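El cuenco verde menta y otras cosas que se quedan en la mesa

Hola otra vez. Empiezo por el cuenco, que es lo que más me habéis preguntado desde el boletín de enero.

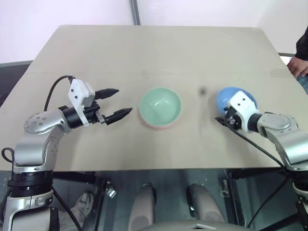 El cuenco, por fin

A ver, os cuento. Es de cerámica, redondo, verde menta muy clarito por dentro y con un filo rosado que se asoma por abajo. Lo compré en Zosstead, la tienda de loza de la esquina de McPhee (la que antes vendía lámparas y ahora vende de todo menos lámparas), y me costó 10 euros porque era el último de una serie y no tenía compañeros. Yo iba a por un escurridor. Salí sin escurridor y con el cuenco envuelto en tres hojas de periódico, tan contenta.

El esmalte brilla bastante, y sobre una mesa mate y beige como esta queda precioso. Había pensado ponerle debajo un mantelito y al final no, se ve mejor así, solo.

Varias personas me escribisteis para saber si sirve para ensalada. Para una persona con hambre, sí. Para dos, depende de lo bien que os llevéis. Yo lo uso sobre todo para las mandarinas y para el yogur con granola de los domingos largos, y una vez monté en él una mayonesa que prefiero no recordar.

Lo de vaciar la mesa

Desde que tengo el cuenco me ha dado por despejar la mesa cada noche. Antes aquello era un depósito: el correo sin abrir, las gafas de sol en pleno invierno, un destornillador, pinzas de la ropa, el cargador de un teléfono que ya no existe. Ahora cojo una caja de cartón, la paso por la mesa como quien barre y lo meto todo dentro. Lo reparto después, cuando me apetece (a veces pasan dos días, no voy a mentiros).

Merle Katene, que lleva conmigo este boletín y tiene bastante más disciplina que yo, hace lo contrario: cada cosa que levanta la lleva a su sitio en ese mismo viaje. Dice que mi caja es hacer trampa. Puede ser, pero mi mesa está despejada a las diez de la noche y la suya a las once y cuarto.

Sobre limpiarla: paño de microfibra apenas húmedo y luego uno seco. Nada más. Estuve una temporada con un limpiador con aroma a pino que dejaba cercos, y como el tablero ya trae unas vetas pálidas de suyo, me pasaba el rato frotando un dibujo que era de fábrica. ¡Media tarde perdí así! Si vuestra mesa tiene juntas, pasad el paño siguiendo la línea y después un cepillo de dientes viejo, que ahí se meten las migas del pan tostado y no salen ni con súplicas.

Cuencos sueltos, segunda parte

Lorena, lectora de las antiguas, preguntaba si no me molesta tener piezas que no hacen juego. ¡Al revés! De la vajilla Jeltum que heredé quedan cuatro platos hondos y una salsera, y llevo años intentando completarla sin ganas. Con los cuencos sueltos se me ha quitado esa manía. Uno de cada color, todos de un tamaño parecido para que apilen, y listo. Si se rompe uno da pena, claro, pero no deja hueco en ningún juego.

Un par de consejos si vais a rebuscar en tiendas o mercadillos:

Pasad el dedo por todo el borde, despacio. Los desconchones pequeños se notan antes con la yema que con la vista.

Ponedlo en una superficie plana y empujad un poquito por un lado. Si baila, bailará también en casa.

Preguntad por el microondas y el lavavajillas. El mío lo lavo a mano, con esponja suave, porque en la tienda no supieron decírmelo y no me la juego.

Y llevad papel o un trapo en el bolso, que en los puestos no siempre tienen.

El intercambio

Con todo esto nos hemos animado a organizar un intercambio de loza en el local de Wandell. Traéis una pieza que ya no uséis (entera, por favor, que el año pasado llegó una taza en dos bolsas) y os lleváis otra. En la última edición pasaron por las mesas 146 piezas y solo volvieron a casa unas pocas, casi todas ceniceros. Para apuntaros basta con responder a este correo diciendo qué traéis. El cuenco verde menta no entra en el intercambio, ni insistáis.

En el próximo número Merle escribe sobre cajones de cocina y yo os debo lo del escurridor, que sigo sin comprar.

Un abrazo y hasta pronto.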